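3.2 Seating and shared furniture

The second site, in Wurnthorpe, is one bright room used by six people. We asked how they choose a chair when the places are not assigned, and we kept notes for two weeks. In total 231 changes of seat were written down (Mabula and Kariuki made the notes, Ogola checked them).

Two kinds of chair stand at the desks. The first is the common mesh office chair, with a tall back and a headrest. The second is padded and was brought by the workers themselves. Figure 2 shows one of each kind, side by side.

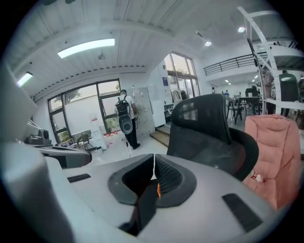 Figure 2. Black mesh chair and pink quilted chair at the desks, Wurnthorpe site. White cabinet, low steps and water dispenser farther back.

The mesh chair was preferred in the morning, and the padded one after lunch — this was the same for almost all workers. When we asked for the reason, they spoke about warmth and softness more often than about support of the back. One worker told us that the pink chair "feels like home", and he did not wish to have it replaced.

The shared things also had an influence. The places with a short way to the water dispenser were taken early, and the workers stood up from them more often. The cabinet, where notices are put on the doors, was a usual point for short talks. We come back to these talks in Section 4.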